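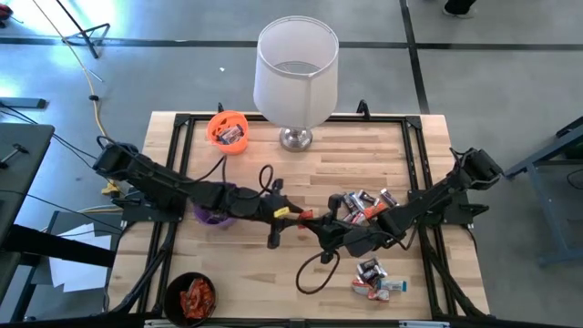 2. Sorting and filling

Project: Candy packing for the fall open house
Written up by Michalis Tsakiris, 2021-09-17

Goal was simple. Mixed candy on the table, get it into the buckets and the bowl, write down which layout was least annoying. We called the plan Astine because every project in this class needs a name.

Table is the wood one with the striped top. Pumpkin bucket goes in the top left corner, purple bucket right below it, dark bowl bottom left. Lamp stays at the top in the middle. Candy bars in piles on the right side and lower down – dark wrappers, silver, orange, a light blue one. Everything moves right to left.

Rules we settled on in August:
- one candy at a time, no handfuls
- candy bars to the pumpkin bucket first
- small orange and red ones to the bowl
- purple bucket is overflow only
- if it lands on the floor it is out, don't eat it and don't put it back

3. What went wrong

First layout had the bowl next to the lamp. Bad idea, kept bumping the base. Moved the bowl down and it was fine after that.

One big pile was worse then two small ones. Stuff underneath gets buried and you end up digging. Two piles with a gap between, much better. Should of started there.

Shiny wrappers slide on the wood. Dark ones are hard to tell apart when the lamp is off – leave it on.

4. Time

19 runs total, 40 candies each. Run time limit was 200 seconds. Went over on the early ones, mostly the buried pile problem again. Did not keep good notes for the first day, so no table for those, sorry.

5. Still to do

- try the bowl in the middle
- bigger bowl?? ask about budget
- redo the early runs with the two-pile layout
- clean the table before the next group, it gets sticky by the front edge

Raw notes are in the Ollard folder, second tab.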